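Faden zum Hallenfußball-Wochenende der Frauen in Brurcombe, ich muss das einfach loswerden. Zwei Tage, zwölf Teams, und ich habe immer noch keine Stimme. Wird länger, holt euch was zu trinken 🧵 (1/17)

12 Kommentare · 41 Mal geteilt

Zur Einordnung für alle, die neu hier sind: Wir spielen seit September in der Bezirksliga, draußen auf Asche und Rasen, und im Winter geht es für ein paar Wochen in die Halle. Futsal-Regeln, kleiner Ball, fünf gegen fünf. Ich liebe es! (2/17)

Im letzten Winter sind wir in der Gruppe rausgeflogen, mit einem einzigen Punkt. Der Kader ist fast derselbe, nur im Tor haben wir jetzt jemanden, der richtig Lust auf Halle hat. Das merkt man in jeder Minute. (3/17)

Auftakt gegen Mallton. Zwei Minuten gespielt, 0:1 nach einem Eckball, den wir komplett verschlafen haben. Auf der Tribüne hinter mir stöhnt jemand so laut, dass die Schiedsrichterin kurz hochschaut. (4/17)

3 Kommentare · 9 Mal geteilt

Und dann, Leute, dann läuft es. Ausgleich über den langen Pfosten, das 2:1 direkt nach dem Anstoß-Ballgewinn, kurz vor der Pause das 3:1 mit der Hacke. MIT DER HACKE. Endstand 4:2, und ich hatte schon da keine Fingernägel mehr. (5/17)

Zweites Spiel, Milley. Die kennt ihr vielleicht aus dem Pokal, unheimlich laufstark, pressen bis an die Grundlinie. Wir haben den Ball einfach nicht aus der eigenen Hälfte bekommen. 0:0 nach der regulären Zeit, und ich sage das mit vollem Respekt: ein großartiges 0:0. Unsere Torhüterin hat allein in der Schlussphase drei Dinger rausgeholt, bei denen ich schon weggeguckt hatte. (6/17)

7 Kommentare · 15 Mal geteilt 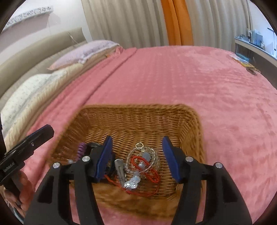

Frauenfußball-Abteilung, SV Brurcombe

Drittes Gruppenspiel, gleicher Tag, müde Beine. Der Trainerstab hat alle vier Minuten komplett durchgewechselt, auch die beiden Siebzehnjährigen, die zum ersten Mal dabei waren. Eine von ihnen trifft mit dem zweiten Ballkontakt! Die Bank ist geschlossen aufs Feld gerannt, dafür gab es eine Ermahnung, völlig zu Recht und völlig egal. 3:0, Gruppensieg. (7/17)

Was mir an der Halle so gefällt: Du kannst dich nirgends verstecken. Draußen joggst du mal zehn Minuten mit, hier bist du alle paar Sekunden am Ball oder musst hinterher. Unsere Innenverteidigerin hat Tunnel gespielt. Im eigenen Strafraum. Ich bin gealtert. (8/17)

5 Kommentare · 6 Mal geteilt

Zuschauerzahl vom Finaltag laut Durchsage: 302. Dreihundertzwei! Für ein Frauenturnier in unserer Halle ist das Wahnsinn, bei der letzten Auflage waren es 72. Die Leute standen oben an der Brüstung in zwei Reihen, und es gab eine Trommel, die irgendwann den Takt verloren hat, aber nie die Lautstärke. (9/17)

Halbfinale, wieder sehr früh hinten, diesmal durch einen Freistoß, der abgefälscht reinkullert. Ganz ehrlich, vor einem Jahr wären wir da auseinandergefallen. Jetzt: kurz gesammelt, Ball gefordert, weitergespielt. 1:1 nach einer Kombination über vier Stationen, die ich mir bestimmt zwanzigmal angeschaut habe. (10/17)

Siegtor 19 Sekunden vor Schluss. Ich habe eine mir fremde Frau umarmt. Liebe Grüße, falls du das liest, du hattest einen sehr weichen Schal. (11/17)

22 Kommentare · 38 Mal geteilt

Also Finale. Und wer steht drüben? Milley, natürlich. Die hatten ihr Halbfinale 5:0 gewonnen und sahen aus, als könnten sie noch drei Spiele machen. (12/17)

Erste Hälfte 1:1, zweite Hälfte 2:2, beide Tore von uns nach Einkick. Das haben sie im Training wochenlang geübt, und ich habe mich noch drüber lustig gemacht. Nehme alles zurück! Einkicks sind das Schönste am ganzen Sport. (13/17)

Dann Sechsmeterschießen. Die ersten drei auf beiden Seiten sitzen, die vierte von uns geht an die Latte. Milley verwandelt, wir verwandeln, Milley verwandelt noch mal. 5:4 für sie, Pokal weg. Erst war es ganz still, und dann hat die komplette Halle geklatscht, für beide. Gänsehaut, immer noch. (14/17)

18 Kommentare · 27 Mal geteilt

Glückwunsch nach Milley, das war stark und verdient, und eure Nummer acht möchte ich nie wieder im Eins-gegen-eins gegen uns sehen. Zweiter Platz für uns, beste Platzierung, seit es das Turnier gibt. Dazu die Auszeichnung für die beste Torhüterin, da gab es wohl keine lange Diskussion. (15/17)

Für alle, die gefragt haben: Die Spendendose am Kuchenstand hat 2232 Euro gebracht, das Geld geht komplett in neue Trikots und Bälle für die Mädchenteams. Der Mohnkuchen war übrigens schon vor dem zweiten Spiel weg, da muss nächstes Mal mehr kommen. (16/17)

Weiter geht es nach der Winterpause auf dem Rasen, auswärts in Mallton. Die werden auf Revanche aus sein, und ich freue mich jetzt schon drauf. Wer mitfahren will, schreibt mir, im Auto sind noch zwei Plätze frei. Musik suche ich aus. (17/17)

31 Kommentare · 56 Mal geteilt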